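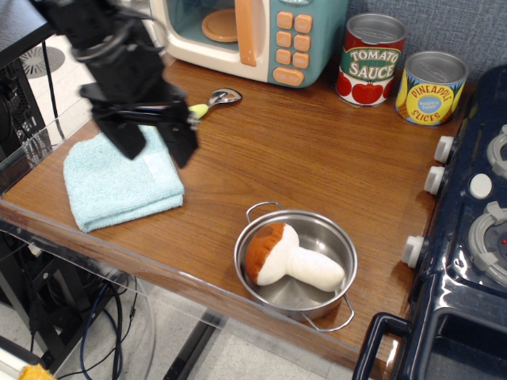

Mansa Amissah wrote back after reading the first draft that square footage in a rental listing is "a mood, with a number attached," and that anyone training a price model on it should be made to carry a tape measure for a week. I've left the column in. Please read the notes before using it.

# hinthorpe-rentals

Text and fields from 600 apartment listings in Hinthorpe, collected in July from two agencies, Coppens and Hullus. One row per listing. 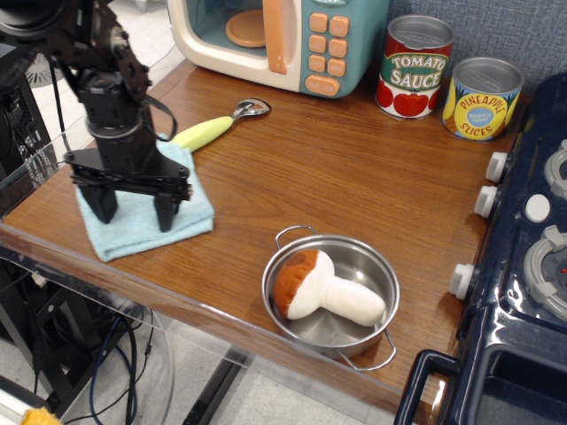 *Folded light blue cloth on a wooden tabletop.*

## Files

- `listings.csv`: the main table
- `revisits.csv`: 200 of the same listings, measured on site
- `phrases.txt`: stock phrases stripped from `body_clean`

## Fields

| field | type | notes |
|---|---|---|
| `id` | int | ours, the agencies reuse theirs |
| `rent` | int | monthly, as advertised |
| `sqft_claimed` | int | see below |
| `floor` | int | ground floor is 1, except at Hullus before we fixed it |
| `walk_min` | int | minutes to the station, according to the agent |
| `body` | text | untouched |
| `body_clean` | text | stock phrases removed |

## What I'd distrust

**`sqft_claimed`.** Coppens includes balconies. Hullus says it doesn't, then does for top floors. A suspicious number of one-bedrooms come in at exactly 600 square feet, and the ones we got into with a tape were mostly smaller. If your model finds a "premium" at that size, it has found a rounding habit.

**`walk_min`.** I don't know who is doing this walking. The values cluster on 5 and 10. Use the street address and work it out yourself.

**`rent`.** Asking price only. We have no idea what anybody signed for. Parking is sometimes in, sometimes out, and the listing may not say which.

**"Newly renovated."** It shows up in ads for units with the same kitchen they had two tenants ago. I would not turn it into a yes/no feature, though I expect people will.

**Duplicates.** Sixteen units were listed by both agencies at different rents. Both rows are kept. The Kimavik building accounts for most of them.

## Split

There isn't one. An earlier version had a random split, and it put neighbors from the same building on both sides, so the scores looked great and meant very little. Split by building.

## Not suitable for

- setting a rent
- arguing with a landlord about a rent
- any claim about towns other than Hinthorpe

## Changes

- `floor` fixed for Hullus rows
- `view_quality` dropped. It was one person's opinion of a parking lot.
- `revisits.csv` added

Corrections are welcome if they come with a listing id and a measurement. Corrections from agents need both, too.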